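How to Vet the Wonham Two-Arm Kit Before the Trial Runs Out

Filed under: Bench guides
By Jaime Aguiar

Wonham will lend you its two-arm tabletop kit for a trial period, and the sales page says you'll have it "doing kitchen work" by the end of the first afternoon. I don't doubt you can make it do something by then. What you want to know before paying is whether it will do the same thing again the next morning with a different person at the controls, and the trial doesn't test that unless you make it.

We ran the kit at Zenside in December. What follows is the procedure we ended up with, including the parts we got wrong first. It assumes the arms are already mounted and the emergency stop has been tested. If it hasn't, close this page and do that.

What you need

The kit itself: 2 arms, grippers fitted, a wrist camera for each, controller, cables.
The pack of 6 Drosico finger sleeves. Wonham lists them as included. Ours were in a separate shipment, so ask.
A table that doesn't wobble.
Three or four ordinary dishes and a jar with a screw lid.
Something dry and white to put in them. Salt is cheap.
A paper notebook. The kit's own log counts a run as finished when the arms go back to rest, whatever happened to the dish.

Step 1. Set up a plain corner

Wonham's guide tells you to work against an evenly lit background and then tries to sell you one. Skip it. Bright green panels on the sides of the table work, and so does any other flat color that isn't the color of your dishes. Expect shadows on them anyway. Ours had plenty, and I'd leave them in. A demo that only works without shadows is worth knowing about now.

Cover the table top with cardboard if you can. It saves the surface, and when you've spilled enough salt you replace the sheet.

Step 2. Choose objects the kit wasn't tuned for

The kit ships with its own plastic cup and tray. They're light, matte, and just the right width for the grippers. Put them back in the box.

Use things that shine and things you can see through. A glossy dish puts bright spots in the wrist camera view that move as the arm moves. Clear glass is harder again. Put the jar well back, where the fingers have to come past something else to get at it, and put a low, wide piece in front. Salvador Rebelo, who did most of our runs, wanted to start with the easy objects and work up. I talked him out of it. You only have the kit for so long, and you already know what the easy ones look like from the sales video.

Step 3. Look at the fingers through the wrist camera

Do this before every block of runs, with the gripper open and held over the dish. The wrist view shows you the sleeves closer than you'd usually bother to bend down and look.
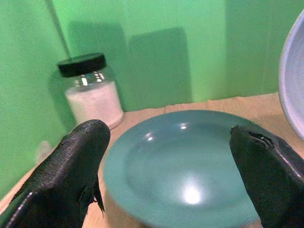

Wrist view, gripper open over the teal plate. Note the ragged flaps low on the left finger and the split tip on the right.

Drosico rates the sleeves for 2,000 grips. I'd like to know on what. We noted our first damaged tip at 113, picking up ordinary glazed dishes at the default force setting, and I'm not going to pretend that's a laboratory result. It was one rig, one set of sleeves, and a crew still learning. But it's a long way short of 2,000, and when we asked what the rating had been measured against, the answer was a link back to the same product page.

What to look for:

Flaps or strings hanging from the inner edge. These get between the finger and the rim of the dish.
A tip that has opened up. If you can see into it, change it.
Shine. A finger that has gone glossy along one side when its partner hasn't may be gripping unevenly, or it may just be catching the light. Turn the gripper and look again before you waste a sleeve on it.

You can keep running on torn sleeves if you want to see how the kit copes, and there's a case for doing so on purpose. Just write it down. Mixing runs on good and bad sleeves under one heading makes the numbers useless, and we lost most of a morning's notes that way.

Step 4. Run the two-arm reach, slowly

The two-arm reach is what you're paying for. A single arm costs a lot less, so the second one has to earn its place.

Put a shallow bowl in the middle of the table and bring both grippers in from opposite sides. Set the speed to the lowest notch. Wonham's guide starts you at medium, which I think is chosen because it looks better. At medium you won't see which side arrives first, and the side that arrives first is the one that shoves the bowl.

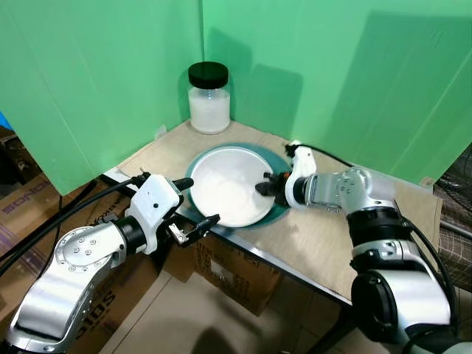 Step 4, both arms at the bowl. Keep the jar in the back corner so it stays out of the reach.

Fill the bowl with a shallow layer of salt or flour first. It shows you things an empty bowl can't. A fingertip that reaches too far over the rim leaves a mark in the surface, and you'll find it after the run even if you blinked. Set the bowl on something round and slightly wider, in a different color. The ring that shows around the bowl gives you a quick check for drift: if it's fatter on one side afterward, the bowl got pushed.

Check the cables while you're at it. They run off the grippers in loops, and at full extension ours could drag on whatever was stored next to the table. The guide has one sentence about cable routing. Move each arm through its whole range by hand and watch where the loop goes.

Step 5. Change the operator

Hand the controls to somebody who hasn't touched them. Give them the printed guide and don't help. Rosário Abreu took over for us and did better than I had, but she also found that the left and right controllers can be swapped at startup with no warning on screen. I'd call that a serious fault in something sold for first-time users. Wonham calls it "flexible pairing."

Put tape on the controllers. Left, right, done.

Step 6. Leave it overnight and repeat

Power everything down, come back in the morning, and run Step 4 again without recalibrating. The manual says recalibration is "recommended" after a restart. Try it without, then with, and compare. In our case the difference was big enough that I'd cross out "recommended" and write "required." It takes long enough that you should count it as part of every working day when you figure out what the kit costs you.

Step 7. Ask these before you sign

How much is a replacement pack of sleeves, and does any other maker's sleeve fit? (We were told no. Quang Đỗ got a pair from Vilela to go on with some trimming. I can't tell you what that does to the warranty.)
What object was used for the grip rating?
Who pays return shipping if you decline?
Is the wrist camera covered separately?
Does the service plan include a visit, or only calls? Ours was calls, and the phrase "on-site support" in the brochure meant that the site was ours and the support was on the phone.

Where I come down

The arms are good. They're smooth at low speed and they stopped every time we told them to stop. I have no quarrel with the metal. The sleeves are the weak point, the guide is written by people who want you to see the kit at its best, and the log is too generous to be trusted by itself. If Wonham would put a believable number on the sleeves and fix the pairing screen, I'd have an easier time telling you to buy. For now, I'd take the trial, use all of it, and ask for a second sleeve pack in writing before anything gets signed.

Comments

Lambros Gkikas: What force setting were you on when the tip went? We had the default turned down one step from day one and the sleeves looked fine at the end of the trial, though we were mostly moving plastic.

Jaime Aguiar: Default, as shipped. We tried one step down later and it dropped the plate more often. If you ever try it with glazed dishes I'd like to see your notes.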